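Chore robots

Chore robots are machines meant to do everyday manual work in homes, canteens and small shops: clearing, serving, folding, wiping, loading. The term usually leaves out single-job appliances (dishwashers, disc vacuums) and fixed factory lines, which have been reliable for decades. Whether a general machine can do chores yet is disputed. Short version -- parts of some chores, on a good day, with the room set up for it.

Scope

Most work splits a chore into steps. Serving steamed buns is a common one in kitchen studies. Lid off, buns out one at a time, buns onto a plate, nothing squashed. A person does it without thinking. A machine needs to find a clear lid by its handle, hold it out of the way, then change over to something soft with no flat sides. Two arms help. One can deal with the lid while the other stays free for the food, though plenty of programs use them strictly in turn.

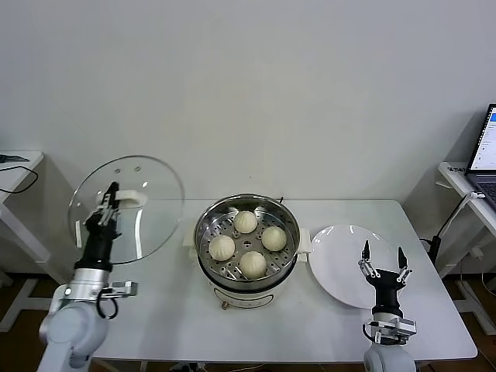
Handling soft food

Grippers with two fingers are the usual choice: cheap, easy to fix, easy to model. Their weak point is soft dough. Squeeze too little and the bun slips, too much and the pleats go flat. Buns also stick to the tray and to each other, so the pull has to start gently and then commit. Spacing matters a lot. Two buns sitting close together leave little room for a finger, and a bad approach shoves the neighbor into the rim.

Steam is a separate problem. It fogs lenses and beads on glass, and many published trials are run with the steamer switched off for that reason. Results from cold trials should be read as cold trials.
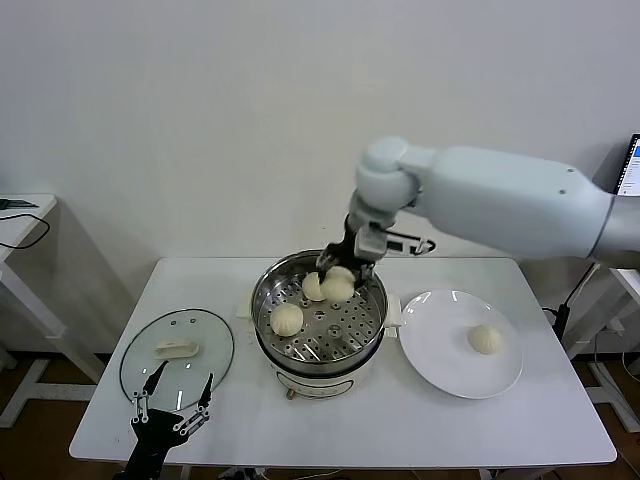
A gripper closed on a bun in the steamer, one bun already on the plate.

Clear glass is hard too. Depth sensors tend to see straight through a lid to the table, which makes setting it down safely a bigger job than lifting it. Some teams put tape on the handle or color it. Others simply give the lid a fixed parking spot and teach that, wich works until somebody moves the table.

Training

Two approaches dominate. In the first, a person drives the arms by hand or with a matching pair of control arms, and software learns from the recordings. In the second the motion is planned from a model of the objects. Mixed systems are common now. The Skulden kitchen set, often used for teaching, holds 2,996 recorded runs of serving and clearing tasks. Heavy on bowls, light on anything floppy. Runs that failed were kept in, marked as such, and users have found these handy for teaching a system to back off and try again.

Recordings from one room do not carry over well. New lamp, new tray, taller steamer -- success drops. Small changes in start position matter more then people expect. A run begun with the gripper already down between the buns is an easier test than one begun from rest, and reports do not always say which was used.

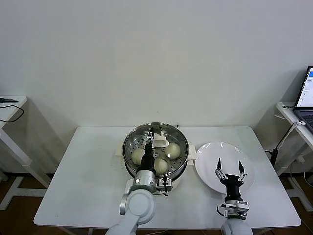 Bonifacio Salcedo argued in a November talk that the field measures the wrong thing. A bun on a plate counts as a success, he said, even if a cook could have plated the whole batch, wiped down and gone home in the same time. He wanted trials timed against a person and scored on the full chore, cleanup included.

Replies to this view point out that speed is the easier part to improve, and that a slow machine may still be useful to someone who can't lift or grip. Home care groups have made the same point about feeding and dressing aids.

Shop-floor use

Progress looks better where the surroundings hold still. Asham, a packer of chilled ready meals, put 2 arms on a tray-filling bench and kept them. Lozano tried a similar bench for bakery goods and dropped it after some 2 months, citing changeover time between products. Neither firm lets the arms handle lids or film without a worker present. Cleaning is a recurring complaint. Finger joints have links, screws and gaps that trap flour, and covers that solve this reduce feel at the tips.

Homes

Much further off. Homes vary, floors are cluttered, nobody wants a cable across the kitchen. The Zorkon home trial asked households to pick any chore they liked; most picked laundry or dishes, and the arms mostly did the putting-away half of each. Safety rules for arms working near children and pets are still unsettled in many places, cost likewise.

Measures in use

Success rate per step. Success rate for the full chore, always lower. Time per item. Number of times a person has to step in. Damage to the item, for food usually judged by eye.

For bun serving, a run is normally scored bun by bun, with the partly filled plate logged after each transfer. A drop onto the table is a fail even if the bun is picked up again. Contact with a bun already served is noted but not always penalised. 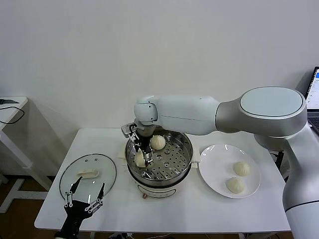 Transfer in progress: two buns plated, another in the gripper.

See also

Bimanual manipulation
Soft grippers
Kitchen automation
Learning from demonstration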